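Guide d'installation et d'usage - table d'appoint à rebord Sasia
Section 6 : Installer la table dans une petite chambre et y ranger un assortiment de sachets
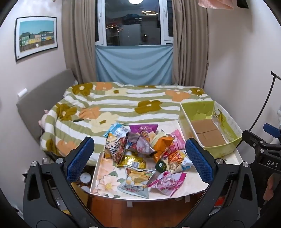 Dans une petite chambre, on a rarement le luxe de choisir : la table va là où il reste de la place, et bien souvent c'est au pied ou le long du lit. Rassurez-vous, la Sasia s'y plaît très bien, à condition de prendre quelques minutes pour la poser correctement. Nous avons écrit cette section pour les familles, les colocations et les chambres d'hôtes qui s'en servent pour les goûters, les soirées film ou les arrivées de voyageurs affamés. Si vous n'avez pas encore monté les pieds, revenez à la section précédente, nous vous attendons ici.

Avant de commencer

Prévoyez un chiffon doux légèrement humide, un chiffon sec et un carton ou un grand saladier pour recevoir les sachets pendant que vous nettoyez. Gardez aussi sous la main la nappe ou le film décoratif, si vous en utilisez un. Le modèle Drosance à fleurs est le plus demandé, mais tout revêtement souple et fin convient.

Mise en place

1. Dégagez le sol. Retirez tapis, chaussons et câbles de l'endroit choisi. Un pied posé sur un bord de tapis suffit à faire pencher tout le plateau, et vous passeriez la soirée à rattraper vos biscuits.

2. Posez la table, puis appuyez doucement de la paume sur chacun des angles. Si elle bouge, tournez le patin réglable du pied concerné jusqu'à ce qu'il touche le sol.

3. Laissez un passage entre la table et le lit. Il faut pouvoir s'asseoir sur le matelas sans pousser le plateau avec les genoux - essayez pour de vrai, avec la personne la plus grande de la maison.

4. Essuyez le plateau au chiffon humide puis au chiffon sec, en insistant dans l'angle du rebord, là où les miettes aiment se cacher.

5. Étalez le revêtement en partant du centre et chassez les plis vers l'extérieur. Fixez-le avec les attaches fournies, sans trop tendre.

Note : si la chambre n'a qu'une fenêtre et que le lit se trouve dessous, gardez la table à portée de bras sans bloquer l'accès à la poignée. Vous serez content de pouvoir aérer après les chips au fromage.

Disposer les sachets

6. Videz votre carton au milieu du plateau, sans chercher à faire joli. Un tas permet de tout voir d'un coup et de repérer les doublons.

7. Mettez au fond les grands sachets gonflés et couchez-les à plat. Ils servent d'appui aux autres.

8. Glissez devant les paquets moyens, légèrement inclinés, le nom tourné vers les convives. Les petits sachets se logent très bien dans les creux, mais vérifiez de temps en temps qu'ils n'ont pas disparu sous leurs voisins !

9. Contrôlez les dates et placez sur le dessus ce qui doit être mangé en premier.

10. Réservez un coin libre pour poser un verre ou un bol. Notre collègue Hacer Duman, qui a relu ces pages, tient beaucoup à cette étape, et nous lui donnons raison.

Attention : les paquets de nouilles à préparer à l'eau bouillante ne se cuisinent pas sur la table. Faites-les gonfler à la cuisine et apportez le bol sur un dessous-de-plat. La chaleur marque le plateau et la garantie ne couvre pas ces traces.

Attention : ne vous asseyez pas sur la table et ne montez pas dessus pour atteindre la fenêtre, même un instant.

Après le goûter

Refermez les sachets entamés avec une pince, chassez l'air, et rangez-les debout dans une boîte. Jetez les emballages vides avant de plier le revêtement, puis secouez celui-ci dehors. Une fois par mois, défaites les attaches et lavez-le à l'eau tiède avec une goutte de savon. Laissez-le sécher à plat - sur un fil, il garde la marque pendant des semaines.

Pièces et questions

Les attaches et les patins de rechange se commandent auprès de la maison Okafor sous la référence 597. Pour un conseil de montage, écrivez à Saulius Vītola, au service clients, en joignant le numéro inscrit sous le plateau. Il répond à tout le monde, parfois longuement.

Section mise à jour le 9 juil. 2018. Le pliage et le stockage de la table sont traités à la section suivante.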